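Ticket 249: Mini fridge rattles, snack corner
Opened by: Digby Te Moana
Location: Gududel, ground floor
Priority: Low (mine), Urgent (everyone with yogurt)

The small white fridge hums, then shudders, then hums again. You can hear it from the Skasell meeting room with the door shut. Photos attached.

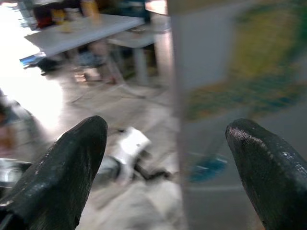
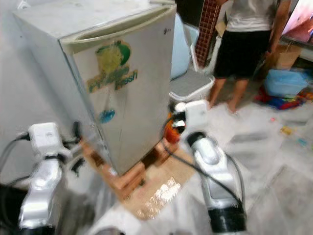 Tried so far

1. Checked the wooden blocks under the fridge. They sit on the sheet of cardboard, which gives a little when you lean on the door. Suspicious.
2. Unplugged it for 24 minutes. Blissful. Plugged it back in and the shudder returned, rested and refreshed.
3. Emptied the door shelf. Found 4 mustards. Noise unchanged, opinion of colleagues lower.
4. Pressed down on the top with one hand. Noise stops. I can't stay there until March.

Update, 3:50 p.m.
Slid the cardboard out and put the blocks straight on the tile. The rattle is almost gone — what's left sounds like an ordinary fridge with a grudge.

Still open: the peeling "Fresh" sticker. Pokmont says stickers are a separate ticket.

Status: Monitoring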